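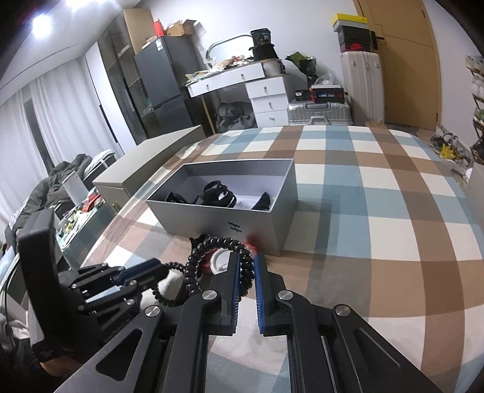 Wrist view from one of the handheld demos, shoe box task, living room set.

Handheld demos vs. teleop for the shoe box task – results

Flarkness
Posted in May
Finished the comparison I said I would do. The task is packing shoes into an open box on the floor. One policy was trained on 482 handheld gripper demos, the other on 482 teleop demos. Same network, same training length, same evaluation boxes. Handheld won in all 3 homes. The gap was widest on rugs with a strong pattern and smallest on plain wood floors.
My reading is that people move more naturally with the gripper in hand. The teleop demos are full of pauses before the grasp, and the policy learned to pause too. It will hover over a strap until the timeout.

Ruddock
Did you match on number of demos or on hours? A teleop demo takes a lot longer to record. If you matched on hours the handheld set would be even bigger, so I think you're underselling it.

Flarkness
Number of demos. I may rerun with hours matched, but that means collecting more handheld data and my forearm needs a rest first.

Eilidh Matheson
I don't buy the explanation about pauses. We trimmed idle frames out of our teleop data last year and got most of the loss back. Did you trim anything? If not, you've measured the effect of idle frames and called it the effect of the interface.

Flarkness
No trimming on either set. Fair point. I'll trim and retrain the teleop policy before I touch anything else.

Furnico
The rooms matter more than either of you is saying. Look at the picture in the first post: checkered rug, shoe boxes stacked up on the right, suitcases, bags. Teleop sets usually come from a lab bench because nobody wants to haul the arm around. Were both sets recorded in the same rooms?

Flarkness
Same rooms for both. Moving the arm was the worst part of the project.

Furnico
OK, then I withdraw half of that. I'd still like to see results split by room and not only by floor type.

Dalia Avotiņš
Question about the straps. The black things in the box look like sandals with loops. Do you score a grasp on the strap the same as a grasp on the sole? We found strap grasps look fine at pickup and then the shoe swings and catches the rim of the box.

Flarkness
Scored on the final state only. Shoe inside the box, gripper open and clear. A strap grasp counts if it ends up in there.

Dalia Avotiņš
Then I'd log grasp type too. Ours switched almost entirely to soles once we went past 4,000 demos, and with the smaller set it was a mix.

Ruddock
Dalia's point might explain the hovering. Thin black loops against a white box interior should be easy to see, but picking which loop to go for is a different problem. The policy could be stuck between two grasps – that would look the same as a learned pause.

Eilidh Matheson
It could be both. Trimming would separate them. If it still hovers after the idle frames are gone, Ruddock is right.

Flarkness
Trimmed set is training now. I'm going back through the videos to label strap or sole by hand, and I'll put the per-room table in the same post as the new numbers.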